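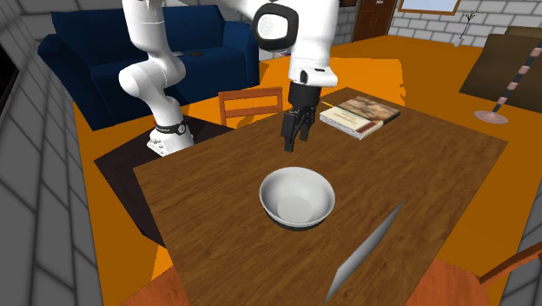
The simulated dining room where Follau does its practicing. Render: Horis lab

The first thing I asked Aidan Tully was who picked the floor. It's orange. Very orange, like the inside of a cantaloupe, and it runs all the way back to the door.

"The software did," he said. "You should see the purple one."

I'd come to the Horis lab on a Monday morning in July to hear about a training method called Follau, and I expected to spend the day watching robots. I mostly watched a monitor instead (the real arm was in the next room, under a dust sheet until lunch). What the team does, over and over, is build pretend rooms and put a pretend arm to work in them. A bowl, a few books, something that looks like a knife near the edge of the table, and then an instruction typed in plain English. Pick up the bowl. Put it on the books. Leave the sharp thing alone, please!

Lots of labs train in simulation, and it has a well-known weakness. A robot that does beautifully in its pretend kitchen can fall to pieces when somebody opens the blinds in a real one. The usual fix is to scramble everything – wall colors, lamps, camera angles – and hope the robot learns to ignore all of it. Aušra Dzene, who came up with Follau, thought that was wasteful. Most of the scrambling teaches the robot nothing, she told me, and you pay for the computer time anyway.

So her version keeps score. After each batch of attempts, the program looks at which changes to the room tripped the arm up and makes more rooms like those. If a shiny tabletop causes trouble, it gets shiny tabletops until it stops complaining. If moving the sofa makes no difference, the sofa stays where it is for a while.

"It's how my mother taught me to drive," said Matúš Kolář, who writes most of the code. "All hills. I was bad at hills."

The team built 2539 rooms this way for the last round and tested the result on the real arm, which had never practiced on a real table. They gave it 40 tasks. It finished 22 of them. I must have made a face, because Dzene laughed and pulled up the older numbers. The same arm, trained on the same number of rooms scrambled at random, had finished nine.

I got to see some of the real ones after lunch. The arm put a mug on a shelf so gently that I said "oh, nice" out loud. Then it went for a spoon, closed its fingers on air a half inch to the left, and carried the nothing very carefully over to the tray. Tully groaned. Thin, flat things are still the worst of it, he said, and they're behind most of the 18 misses. The simulator isn't good at how a spoon skids when you nudge it.

That's the next job. Kolář wants to spend the fall on contact and friction, and Dzene wants to try rooms with people walking through them, and they were still arguing over which comes first when I left to catch my train.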